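Workshop tips from the Tolanach robot club - sweeping the floor

08/03/2018

Our club is preparing the two-arm robot for the household round in September. The task is simple to say: one gripper has the broom, the other has the dustpan, and the rubbish must go in the pan. We lost many evenings on small things, so I write down what helped us.

Use a dustpan with a long handle. With a short one the arm must go too low and the wrist comes near to the tiles.

Hold the broom by the shaft, well below the knob. Close the gripper slowly and try to turn the handle by hand before you start. If it turns, close a little more. 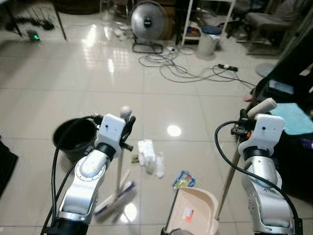 Begin with snack wrappers and crumpled paper. They are light and slide easily on tiles. Dust and crumbs we leave for later, they need a softer stroke and more patience.

Short strokes are better than long ones. Our best setting is 14 cm for each stroke, and at 19 cm the wrappers jumped over the edge of the pan. Keep the pan still and let only the broom move.

Look at shiny tiles from the side of the camera. A lamp reflection can look like a piece of white paper. Isla Tawhiri moved our start point by one tile and the false targets became much fewer.

Check the cables on the arms before every run - they must have enough length for the full stroke, but they should not hang under the broom.

Write down each run, also the bad ones. We have 87 in the notebook now. The team from Hoani asked for a copy, and it is on the shelf next to the spare grippers.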